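Progress report on the Andulent small-savers program, covering the second half of the grant
To: the program officer, Wotevmont Fund
From: Daryna Hordiienko, program lead, Brornton Financial Education

## Where we are

When we wrote the application, we promised that 1,090 women in the county would open a first investment account by the end of the grant. As of this report, 590 have. I could present that as the foundation for a strong finish, and an earlier draft of this report did, but you can divide as well as I can. We are past the halfway point in accounts and well past it in time.

The women we set out to reach have some money in savings, usually in the same bank their parents used, earning interest you'd need reading glasses to find. Most of them manage the household budget down to the last dollar. They have not invested any of it, and when we ask why, the answer is hardly ever fear. It is usually that the sign-up form wanted a number they didn't have handy, and then somebody needed to be picked up from practice.

We built the original program on the fear theory. There was a module called "Finding Your Money Courage." It had a breathing exercise. We retired it in January after a retired payroll manager asked, very politely, whether she could skip the breathing and see the fee table.

## What we changed

The six-week course is now four sessions. The first one used to be about attitudes to money and is now about fees. Attendance at the second session went up as soon as we did this. I don't claim to know the whole cause, but people do seem to come back when the first evening has told them something they could use at the kitchen table.

We also moved account opening into the session itself. Before, participants went home with a handout titled "Your Next Steps," and the next steps were taken by very few. Now the third session is given over to paperwork. Everyone brings ID and bank details, we put on a pot of coffee, and people fill in the forms with someone nearby who has seen the forms before. It is the least inspiring evening of the four and it produces nearly all of our results.

The facilitators do not recommend products. They explain what an index fund is, what a retirement account is, what a fee does over a long stretch, and what questions to ask, and then they stop talking. The stopping was hard for some of us, and I include myself.

## The Chornovol site

The Chornovol branch library has been our best location and also the source of most of my email. It's on two bus lines, the parking is free, and the meeting room has a door that closes, which matters when people are discussing what they earn. We run there on Wednesday evenings. The room's thermostat is controlled from another building by someone I have never been able to reach, so participants have learned to dress for either season.
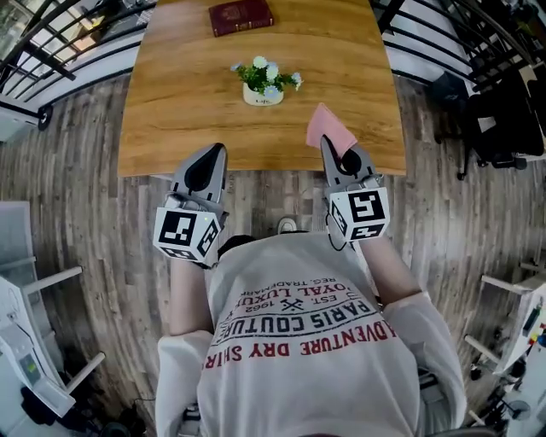 Our second site, in the old credit union building, has been slower. It filled well for the first cohort and badly for the next. We had assumed the location would help, given that people already connect it with money. What they connect it with is the credit union closing. We have moved the remaining cohorts to the elementary school cafeteria, where the seating is built for eight-year-olds and sign-ups have been better anyway.

## The matched first deposit

You asked in your last letter for a plain account of the $50 match, so I'll try to give one.

Each participant who opens an account and makes a first deposit gets $50 added to it from the grant. We argued for this in the application as an incentive. I now think it does less to bring people in than we said it would, and more to get them over the last few yards once they're already in the room. Very few participants mention it when we ask how they heard about us. A lot of them mention it on paperwork night, around the point where the form asks for the routing number a second time.

The match has had two problems:

- **Timing.** The bank took far longer than we expected to release the matched deposits to the first cohorts. Some participants called us, reasonably, to ask where their $50 was. One called every morning at 9:05 until it arrived. I have come to think of her as our most successful graduate.
- **Eligibility.** The original wording said "first investment account," and we had not thought about women who had a workplace plan from an old job and had forgotten it. There were more of these than you might think. We wrote to you about it and you agreed to let them count if the old account had been inactive. Thank you for that. It saved us from having to tell people they were too experienced for us on the strength of an account they could not log in to.

## What participants do afterward

We check in by phone after three months. Not everyone picks up, and those who do are likely the ones with something cheerful to say, so please read this section with one eyebrow raised.

Among the women we reached, most still had the account and had made at least one further deposit. The amounts are small. Several had set up an automatic transfer and then left it alone, which our facilitators consider the highest form of investing and which makes for very dull phone interviews. A handful had withdrawn the money, in most cases for a car repair. We don't treat that as a failure. We did go back and add a longer piece on emergency savings to the first session, so that the transmission has its own fund next time.

The question we get most often on these calls is whether a husband or a son can take the course. They can. The posters say women because women here were the ones without accounts, and the posters work. A few men have come along, sat near the back, and asked good questions about fees.

## Money

Spending is under budget, mostly for a reason I'm not proud of: fewer accounts means fewer matches. Facilitator pay is on plan. Printing is over plan, owing to a workbook that went to press with the word "principle" where we meant "principal," throughout. We considered leaving it. The payroll manager mentioned above had views.

We would like to move the unspent portion of the match line into two things. One is childcare during sessions, which was in our first budget and which we cut to look lean. That was a mistake, and the sign-in sheets show it: the evenings when the library ran its own story hour next door were our fullest. The other is a part-time Spanish-speaking facilitator. At present we have one colleague who covers this on top of her regular job, and she has begun to answer my emails with a single letter.

## The target

We will not reach 1,090 by the end of the grant at the present pace. With childcare in place and the shorter course running at both sites, we'd expect to close a good part of the gap, but I'd be making up a number if I gave you one now, and the last number I made up is the one we're discussing.

We would ask you to consider one of the following:

1. An extension of two quarters at no added cost, with the target unchanged.
2. The original end date, with a lower target to be agreed after the next cohort finishes.

Our preference is the first. The course we're running today is a good deal better than the one you funded, and it has had less time to show it.

## Before the next report

- Paperwork night moves to a longer slot at both sites, with the laptops charged beforehand. This is written down because it has come up.
- The bank has agreed to a fixed schedule for releasing matches. We'll tell you whether it keeps to it.
- The phone check-in gets a question about fees, so we can find out if the first session sticks.
- The workbook is being reprinted. Three people have proofread it, and one of them is the payroll manager, who has now joined us as a facilitator on the cafeteria evenings.

I can send the cohort tables separately, and I'm glad to go over any of this by phone. Afternoons are best. Mornings before 9:30 I still tend to keep the line clear out of habit.

Daryna Hordiienko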